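**Minutes — Play Kitchen Working Group, Killico Children's Center**

July meeting, started 3:30 in the upstairs room

Present: Séverine Masson (chair), Mamta Tomar (minutes), the two room leads, and one parent representative. Apologies from the Qaisi site, who sent their comments by email.

**1. Last minutes**

Agreed with one correction. The storage bins were ordered for the Dosov room, and the earlier minutes had them down for Prerkport. Mamta has changed the file copy.

**2. The play kitchen table**

Séverine went over where things stand. The table has been set up on a trial basis with the toy food, some dishes and the black oven. She would like one layout used at all sites so that staff who move between rooms know where things go back.

Points raised:

- The oven should stay at one end of the table with its door kept clear. Both room leads were in favor.
- The toy fruit should have its own spot. At Prerkport it ends up under the radiator by lunchtime.
- The parent representative asked whether the ketchup bottle should be out at all, as the younger ones try to squeeze it. After some discussion it was agreed to keep it. It gets used in nearly every pretend meal.
- Qaisi wrote that their colander has gone missing again and asked if a spare could be sent over. Mamta will look in the cupboard.

Agreed: bowls and pots toward the front, oven at the end, and the colander at the back.

**3. Washing the toy food**

Currently done every 2 weeks at Killico and less often elsewhere. Séverine proposed once a week for everything that goes near mouths, which in practice is all of it. Warm water, mild soap, and laid out on a towel overnight. The peeled banana needs a small brush to get into the folds.

One of the room leads said the weekly wash would take 30 minutes and asked that it be put on the rota so it doesn't always fall to the last person in the building. Agreed.

**4. Replacements and budget**

There is enough left for 3 new food sets. Mamta has prices from two suppliers and will send them around. The group would like vegetables this time, and a loaf of bread if one can be had. No more cutlery for now — the drawer at Dosov doesn't close as it is.

Séverine noted that the cups are lasting well and don't need replacing.

**5. Numbers for the fall**

The afternoon group is expected to be roughly 18 children. The room leads think one table will be tight and asked for a second, smaller one. Séverine will ask the center manager. Held over to the next meeting.

**6. Actions**

- Mamta: look for a spare colander for Qaisi, send supplier prices around
- Séverine: ask about the second table, add the weekly wash to the rota
- Room leads: try the agreed layout and report back

**7. Any other business**

The parent representative has a box of clean, empty food cartons to donate. Accepted with thanks, to be dropped off at the front desk.

Meeting closed at 4:45. Next meeting in September, same room.

Attached: play kitchen table 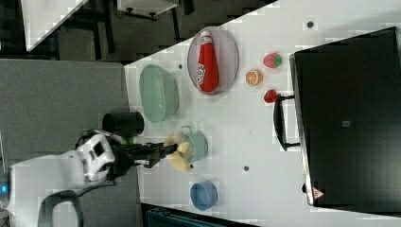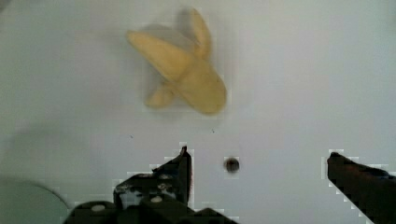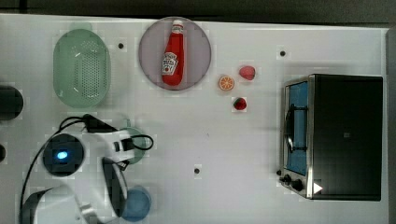
**Question received from Qaisi after the meeting:** Does the weekly wash include the dishes, or only the toy food?

**Reply (S. Masson):** Dishes too. Wash the bowls, cups and plates along with the food and let everything dry overnight. The oven only needs wiping down with a damp cloth.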